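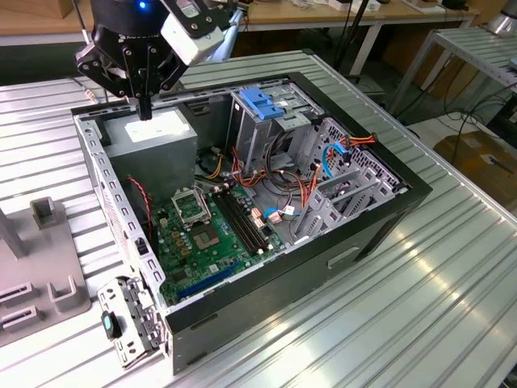 Old office PCs wanted -- Tretwood repair shed appeals for towers

The Tretwood repair shed is asking local firms to hand over desktop computers they no longer use, ahead of a December giveaway to families in the area.

So far 43 towers have come in, most of them from Pacheco, the accountants on Mill Lane, who cleared out an upstairs store room. Target is 135 by the end of the month.

Each one gets opened up, dusted out and stripped back to the board. Power supplies tested first. Anything that fails goes for scrap metal, and good memory and processors are moved accross to whichever case is in the best shape.

"Cases we've got plenty of, it's drives we're short of," said Farzana Munasinghe, who runs the Ronia Street shed. "And power leads. Please, if you bring a computer bring the lead."

Monitors can't be taken this time -- no room. Laptops fine if the charger is with them. Donors should wipe there own files first, though drives will be erased again on site.

Drop off is at the side door, 10am to 4pm. Larger loads can be collected, ring the shed to arrange.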